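Sand the Floor You Have
Oluf Vestergaard

Building owners replace wood floors too early. The usual trigger is surface wear: gray traffic lanes, dull finish, scratches near the door. None of these is a structural fault, and all of them sit in the top fraction of the board.

The number that matters is the wear layer, the wood above the tongue. A solid strip floor can be sanded several times before the tongue is at risk. Many engineered boards have a face of 2 mm, and a careless operator can use up most of that in one visit. Contractors seldom measure it before quoting. It takes a floor vent, a lifted threshold and a steel rule.

I reviewed the quotes for a reading room in Garkness last August. The floor covered 91 square meters. Grillov, the firm that won the work, proposed full replacement and gave the condition as "end of life." Garnet Paquette, who manages the building, pulled a threshold and found plenty of wood left. The floor was sanded, finished at 80 grit on the edges, which I would call coarse, and sealed.

Replacement does make sense where boards cup from a wet subfloor, or where nails show through the face. Sanding a cupped floor before the moisture is fixed makes it worse - the edges come off flat and the boards later settle into a crown.

Color is a weaker argument. Owners who dislike a strong orange or yellow tone are often told that only new boards will change it. On many floors the tone sits largely in the old finish, and a test patch in a closet settles the matter in an hour.

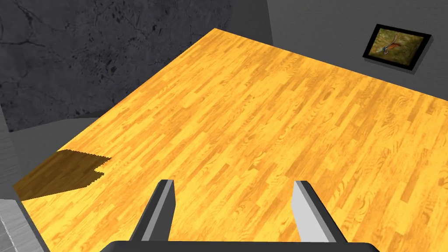 Narrow strips in staggered rows, with knots and darker streaks in the grain. Computer rendering.

Quotes should state the measured wear layer in writing. A quote without that figure should go back to the contractor.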